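Snack packing moves to the long table

The spring snack boxes are under way, and the packing has moved from the shelves by the door to the long wooden table. Anyone who came in during May will remember the old arrangement, with cartons stacked on chairs and the tape never where it was needed. The table gives us a flat surface at a decent height, and the packages can be laid down one by one and looked over before they go into a box.

The order this time is 2,000 boxes, split between the Meléndez center and the after-school rooms at Biserico. By the time this issue was put together, 1,793 were closed and labeled. The rest are waiting on a delivery from Kumico, expected in the morning.

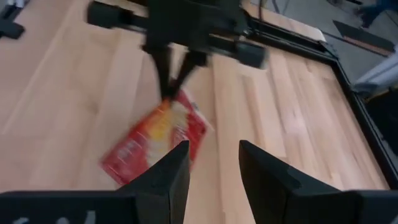 Packages go flat on the wood, with space between them. Stacking is fine for the closed boxes but not for the loose goods — the wrapping creases, and a creased label is hard to read when the boxes are checked at the other end. If a seam is open or the film is torn, put the package in the returns tray under the window and take another.

Each box gets 2 packages of the same kind. Mixed boxes caused trouble last time, mostly at Biserico, where they are handed out by the shelf and people reasonably expect them to match.

The red packages need a little more care than the others. They don't sit square in the box, so lay them in lengthwise and fold any extra film underneath before closing the lid.

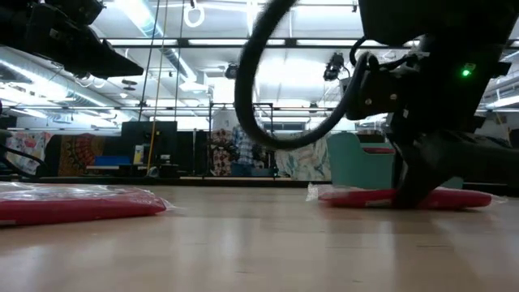
Liltuta wrote to say that folding the film under works well enough for one layer, but the second package tends to slide on it, and a sheet of plain paper between the two keeps them in place. There is a roll of paper on the lower shelf. Please use it for the remaining boxes and leave the ones already closed as they are.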